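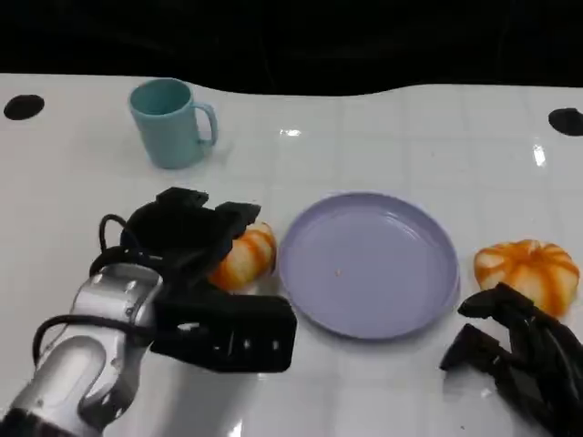
Inventory of a Table

The instruction from Cludavell was one page long. The executor wanted the contents of the house at 51 Cantero listed by room, with condition, and wanted it before the sale. Nicanor Aranda had done eight such houses since May and used the same form for all of them. Item, material, color, condition, remarks. He wrote the date at the top, 15 Nov 2022, and began with the table because it was nearest the door.

Table, one. White, gloss finish, square grid of seams. Two black oval marks near the back, one at each side. He put his finger to the left one to see if it went through, then wrote "openings, original" and went on.

Mug, one. Ceramic, light teal. Condition good. He turned it over, found no maker's mark, and set it down again at the back left corner with the handle pointing the way it had pointed before. The form did not require this. Pisus, who had trained him, used to say that a room should be returned to the state in which it was found until the last line was signed, and Aranda had kept the rule after he left the firm.

Plate, one. Lavender, round, raised rim. Condition good. There was a crumb on it, left of center. Under remarks he wrote "not cleaned."

Pumpkin, ornamental, small. Orange and white stripes. He left the material blank. He would have had to pick it up to know, and at that moment the front door opened and Tatsuya Hamada came in with the keys to the garage.

Hamada was the nephew. He was also the only person on the contact sheet. He put the keys on the windowsill, looked at the table, and did not come any closer to it.

"You've started," he said.

"Four lines."

"Did you move anything?"

"I lifted the mug. It's back in place."

Hamada nodded. He asked what value went against a mug like that. Aranda told him the form had no value column. Values were done at Claklow, by someone who would see only the list. A single mug and a single plate would be grouped as kitchenware, assorted, and given one figure for the lot.

"And the pumpkin?"

"Decorative, assorted."

"So it goes on a different sheet."

"Yes."

Hamada considered this. He said his aunt had kept the four things together for fifteen years. The mug was at the back because she reached over the plate for it. The pumpkin stood to the left of the plate because she was left-handed and liked to have something to turn while she was on the telephone. She had bought it one fall and had not put it away in the winter, and after that there was no particular date on which it should have been put away.

Aranda waited until he had finished. Then he read the instruction from Cludavell again. It said by room. It said with condition. It did not say that items should be grouped by type; that was a practice of the office at Claklow, which found it quicker.

He drew a line through the four entries and initialed it. Beneath the line he wrote:

Item 1. Table, white, gloss, with place setting. Consists of: table; mug, teal; plate, lavender; pumpkins, striped, two. To be valued and released as one item. Do not separate.

"Can you do that?" Hamada asked.

"It's a description. They can query it."

"Will they?"

"They have six days. They usually query clocks."

He still needed the material. He asked if Hamada knew what the pumpkin was made of, and Hamada said he had never touched it. Aranda offered it to him with an open hand, palm toward the table. Hamada crossed the room. He reached out with his right hand, stopped, and used the left. He held the thing for a while and turned it one rib at a time with his thumb.

"I can't tell," he said.

"I'll write 'not determined.'"

Hamada put it back. It ended up a little farther from the plate than it had been, and Aranda, who had noted the distance, did not correct it. He wrote "condition good" and left the remark about the crumb where it was, under the line he had drawn, legible but struck out. He did not enter it again.

The next item was the chair. It took nearly an hour to finish the room, and Hamada stayed for all of it, reading out the sizes from the tape while Aranda wrote them down. At the garage they found that the keys were for a different lock.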